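Grumwood Folding Utility Table, white top

Item 456. In stock, ships flat.

Folding table for laundry rooms, craft rooms, garages, whatever you need a flat spot for. White top, rounded corners, steel legs that fold under and lock. One person can carry it. Two is easier on stairs.

What you get
Table, fully assembled
2 spare leg caps
Carry strap
Instruction sheet (one page, mostly pictures)

Specs
Holds 252 lbs spread out evenly. Not a step stool, please don't stand on it. Legs are powder coated gray. Top wipes down with dish soap and a rag. No bleach, no scouring pads, they dull the finish and we can't fix that for you.

Setting up
Lay it top down on a rug or towel. Pull legs out till they click. Slide the lock rings down. Flip it over. If it rocks, one ring probly isn't all the way down — check that before you call.

Colors
White only right now. The Lynch version (same table, tan top) is sold out, back in July we hope. The Ninow is the shorter one, kid height, see its own page.

Shipping
Goes out in 2 business days. Box is long, so it may get left by the garage instead of the porch. Open it and look at the corners before you toss the cardboard. Dinged corner — send us a photo and we'll send a new top. Keep the legs.

Returns
Unused, in the box, you pay return postage. Used tables we take back only if something broke.

From a customer
"Had the old Tolo table for years and the hinge finaly went. This one is stiffer and the legs don't pinch. I fold everything on it now, sheets too. Wish the strap was longer." — Horacio Garrido

Questions we get a lot
Can it stay outside? Covered porch ok, rain no.
Does the top come off? Yes, eight screws, regular Phillips.
Do the legs adjust? No. One height.
Will a laundry basket fit with room left to fold? Yes, push it over to one side and fold on the other.
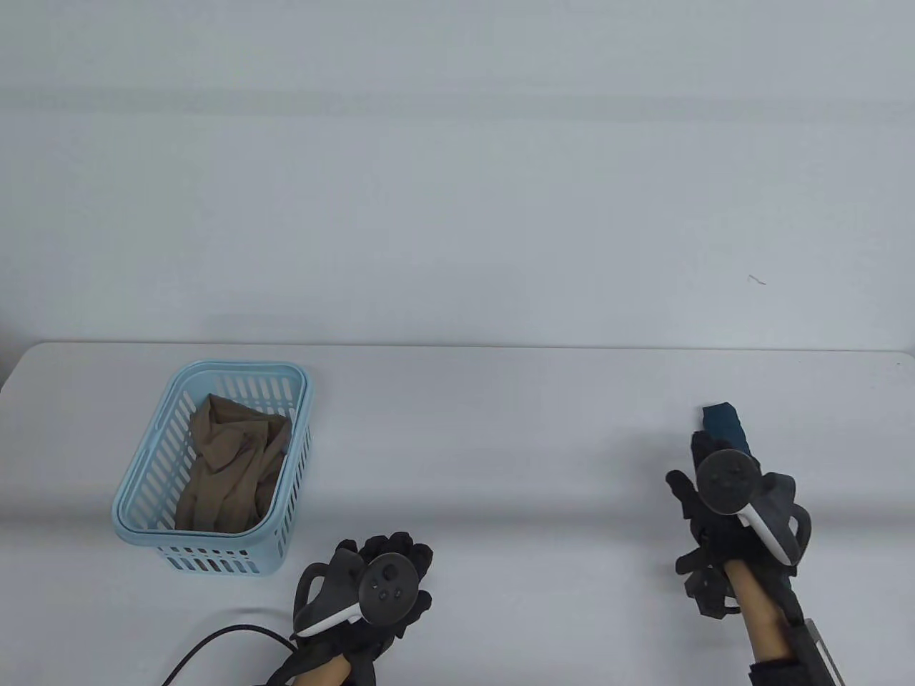
Replacement parts
Leg caps, lock rings and straps sold separately. Give us the item number when you order, the older rings are a different size and won't fit.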